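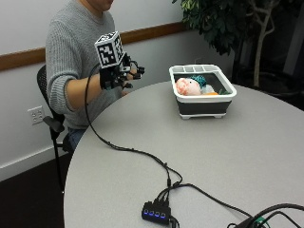
Oğuzhan Yazıcı wrote:

> Has anyone here gone from cards to tea towels? I've got a badger drawing (badger in a
> bobble hat, carrying a turnip, don't ask) that has sold well as a card, and three people at
> the Odivton fair wanted it for their kitchens. I've had a quote from Haddad for screen
> printing and one from Jundier for digital and I can't make sense of either of them. Haddad
> want the artwork "separated" and charge for every colour. Jundier say just send the file.
> The badger is ink and watercolour with a lot of soft grey in the fur. Do I have to redraw
> him? And is it too late to have them in hand for the winter fairs? I don't want to be left
> with a boxful in January.
>
> Also, what do people do about hems and hanging loops, do those come as standard?

Hello Oğuzhan, and hello everybody else, I've been lurking since the great envelope debate and it's nice to have something I can answer for once!

I did this with my geese two winters ago, so I'll tell you how it went and you can do the opposite wherever it sounds daft.

Yes, I think you'll want to redraw him. Sorry! But it's less awful than it sounds and I ended up liking my towel geese better than the card ones. The trouble with watercolour on cloth is that all those lovely soft greys have to be made out of something, and with screen printing that something is dots, and dots on a linen weave can look like the towel has already been used to clean the oven. I had a sample done from my original painting and the goose in the middle looked poorly. So I sat down with a brush pen and did her again in flat shapes, with a dark for the outline and an orange for the feet and beak, and left the cloth to be the white. That's 2 colours, so two screens, and the quote dropped to something I could say out loud to my sister.

For the badger I'd have thought you're laughing. He's black and white to begin with. Do him in a very dark grey (not a true black, it looks harsh on natural cloth, though plenty of people would argue with me) and then one cheerful colour for the hat and the turnip. For the fur, try dry brush marks on rough paper and scan them in at a high resolution. They print beautifully as solid colour and they still look like fur. Costine do a cheap rough pad that's perfect for it, the one with the green cover.

About the separations, it only means one file for each colour, everything in solid black, with the printer told which ink goes where. I draw mine on separate sheets of layout paper over a lightbox because I'm old and I like it. Silvia Brabec talked me through doing it in layers on the computer, and if she's reading she may want to jump in, she explained it much better than I could. Put a little cross in the corners of each sheet so they line up. And let the colours overlap a smidge where they meet, otherwise you get a hairline gap round the hat if the cloth shifts.

Digital isn't a bad choice, mind. I've had cushion panels from Jundier and the detail was lovely, every scratchy pen line there. The colours came back a bit softer than on my screen and they do ask for no setup money, so if you only want a few to test the water that might be the one. My worry with a tea towel is that it gets boiled and bleached and used for picking up hot tins. I can only speak for my own kitchen, but the screen printed goose is still going strong and the digital one I had done as a trial has gone rather misty. It might be different ink by now, so do ask them.

Now, sizes and hems. Ask, ask, ask! Mine came hemmed on all sides with the loop in the corner, but I only got the loop because I rang up. It was extra, pennies each, and worth it, people do turn a towel over to look for one. Ask too whether the size they quote is before or after hemming. I left too small a margin at the bottom and my name was very nearly stitched into the hem on the first proof. Leave more room than looks right.

As for timing, I sent artwork in August and had them in my hands at the end of October, and that included a wobble where I changed the orange. If you're redrawing now I'd ring Haddad before you pick up a pen and ask for their last date. Don't email, they're lovely but they're all in the print room. If they say no for this winter, I'd do a small digital run for the fairs, see who bites, and have the proper ones made in spring when it's quiet. A badger with a turnip isn't only for Christmas. I sold geese right through to the summer, mostly to people who'd come in out of the rain.

How many to order is the bit that kept me awake. I went for 109, a silly number, but that was how the budget worked out once the screens were paid for. I sold them at £14 folded with a belly band round the middle, and I had 8 left by Easter, which my aunties have now. Thoa Tạ told me to put one up on a dowel behind the table at eye level, and that made more difference than anything else I did, because folded up nobody can see there's a whole goose in there. Iron it first. I didn't, the first time, and she had a crease right through her neck.

For the band I used offcuts of the card stock, so it matched the cards, and wrote the washing instructions on the inside. Isla Halliday was asking last month about labelling for fabric things and whether the fibre content has to be on there. I put mine on (the printer told me what to write) but please check the rules yourself and don't go by me.

One more thing and then I'll let you all get on. Keep the screens question in writing. Some printers will hold on to your screens for a reprint and some wash them out after so many months, and it makes a big difference to the price of the second batch. I forgot to ask and paid twice.

Do post the badger when he's done, I'd love to see how the hat comes out. And if anyone has tried linen union in place of plain cotton I'd be glad to hear how it takes the ink, I've got a heron in mind for next year and he's mostly legs.

All the best,
Cameron Maihi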